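Okay so the Bradik wrist kit has been on my bench since June and I finally have enough hours on it to post something useful. Small thread for anyone shopping for a first gripper.

What you get: the two-finger gripper, a wrist camera, the mount, and a license for Setel, their teaching software. Mine went on a Flotov arm with 8 bolts and no adapter plate. I was SO ready to machine an adapter plate.

The camera is the best part. It sits close enough that you see both fingertips and whatever is between them, and I've stopped squinting at the side view. Focus is fixed, so stuff right under the lens goes soft. I can live with that.

Setel took me an evening to learn. You show it a grasp, fix the bits it gets wrong, save. I had 16 grasps saved by the end of the first weekend and over 100 now. The search box is still bad -- please, Bradik, let me sort by date.

Gripes: the cable is stiff, and the fingers show wear sooner than I'd like. A spare pair is 200 dollars, ouch. I had a Chornovol gripper before this one and its fingers were half that, but it had no camera at all and I don't miss it.

My current favorite job is plugs. Fussy little slots, shiny plastic, parts that hide each other. It's a great way to find out what a wrist view is good for -- I could watch this all day.

Two from the wrist cam:
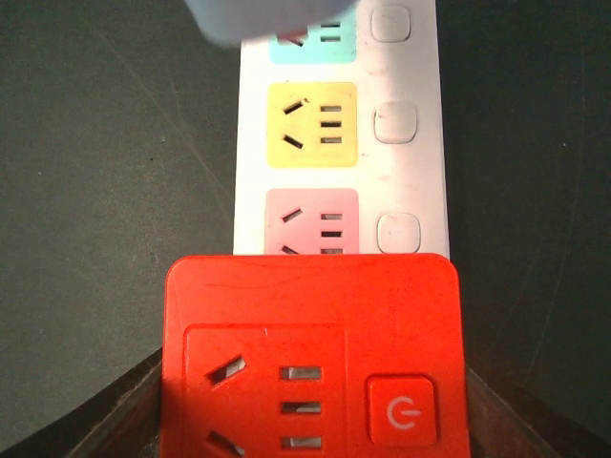
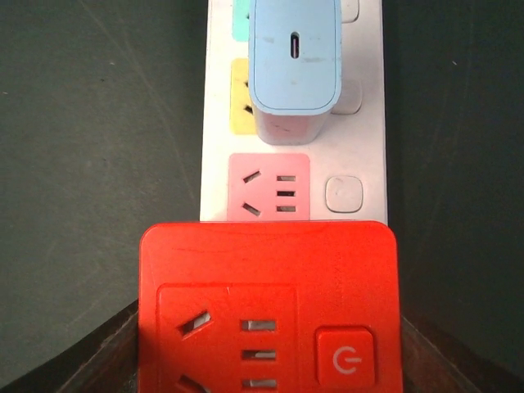
Red socket module in the Bradik fingers, white power strip behind it.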